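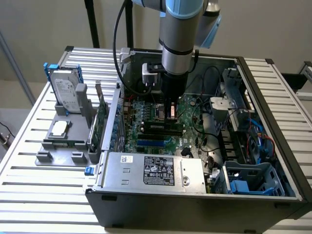 The Dell on its side, power supply still in.

Cikora Bench Kit for Old Desktops – reviewed by Jade Inskip

I have a weakness for old office towers. They are ugly and heavy, they come apart like they were meant to, and people will hand them to you in a parking lot and thank you for taking them. What I have never had is a decent set of tools to take them apart with. For years I used one Phillips screwdriver, a butter knife and a muffin tin.

The Cikora kit costs $145. I said that number out loud in the store and then bought it anyway.

For your money you get a driver with 20 bits, a pair of plastic pry sticks, angled tweezers, a parts tray with a lid, a wrist strap and a roll-up case that smells like a new shower curtain. The smell went away after 11 days. I left it on the porch.

My test patient was a big Dell desktop, the open kind of big, with a green motherboard and one expansion slot in a bright blue that has no business being inside an office machine. I had three jobs in mind: change the coin-cell battery, reseat the memory and get the power supply out so I could vacuum behind it.

The coin cell took a few seconds. On this board it sits up near a corner with some room around it, and the thinner pry stick popped it loose without gouging anything. My butter knife can't say the same, and there is a board in my closet to prove it.

Memory was easy too, but memory is always easy. You push the latches at the ends of the slot and up it comes. The kit adds nothing here except a tray to put the module in, and I'd like to complain about the tray. The lid fits beautifully. It fits so well that opening it takes a jerk, and the jerk throws your screws on the floor. Tsuchiya makes one with a sliding lid for the price of a sandwich. I now own both.

The power supply is where the driver earned its keep. The shaft is long and the magnet is strong enough to hold a case screw sideways, so I didn't lose any into the bottom of the chassis. The handle is fat and a little rubbery. I have small hands and got used to it. My old Taserero driver turns more smoothly, though its tip is rounded off to the point where it mostly offers encouragement.

The tweezers are good. They're the best thing in the case after the driver, and I've been using them for splinters.

The wrist strap is fine. It's a wrist strap. The clip was stiff and the cord is too short if your bench is deep, so I clipped it to the chassis and worked leaning in like I was listening for a heartbeat.

One real gripe: the bits aren't labeled. They sit in a foam block in what I assume is an order, and Brutthorpe, who distribute the thing here, sent me a chart when I asked. The chart showed 2 bits my kit doesn't have.

Four stars for the driver and tweezers, two for the tray. I'd buy it again at a lower price, with a marker thrown in for the bits.

Posted 7 April 2024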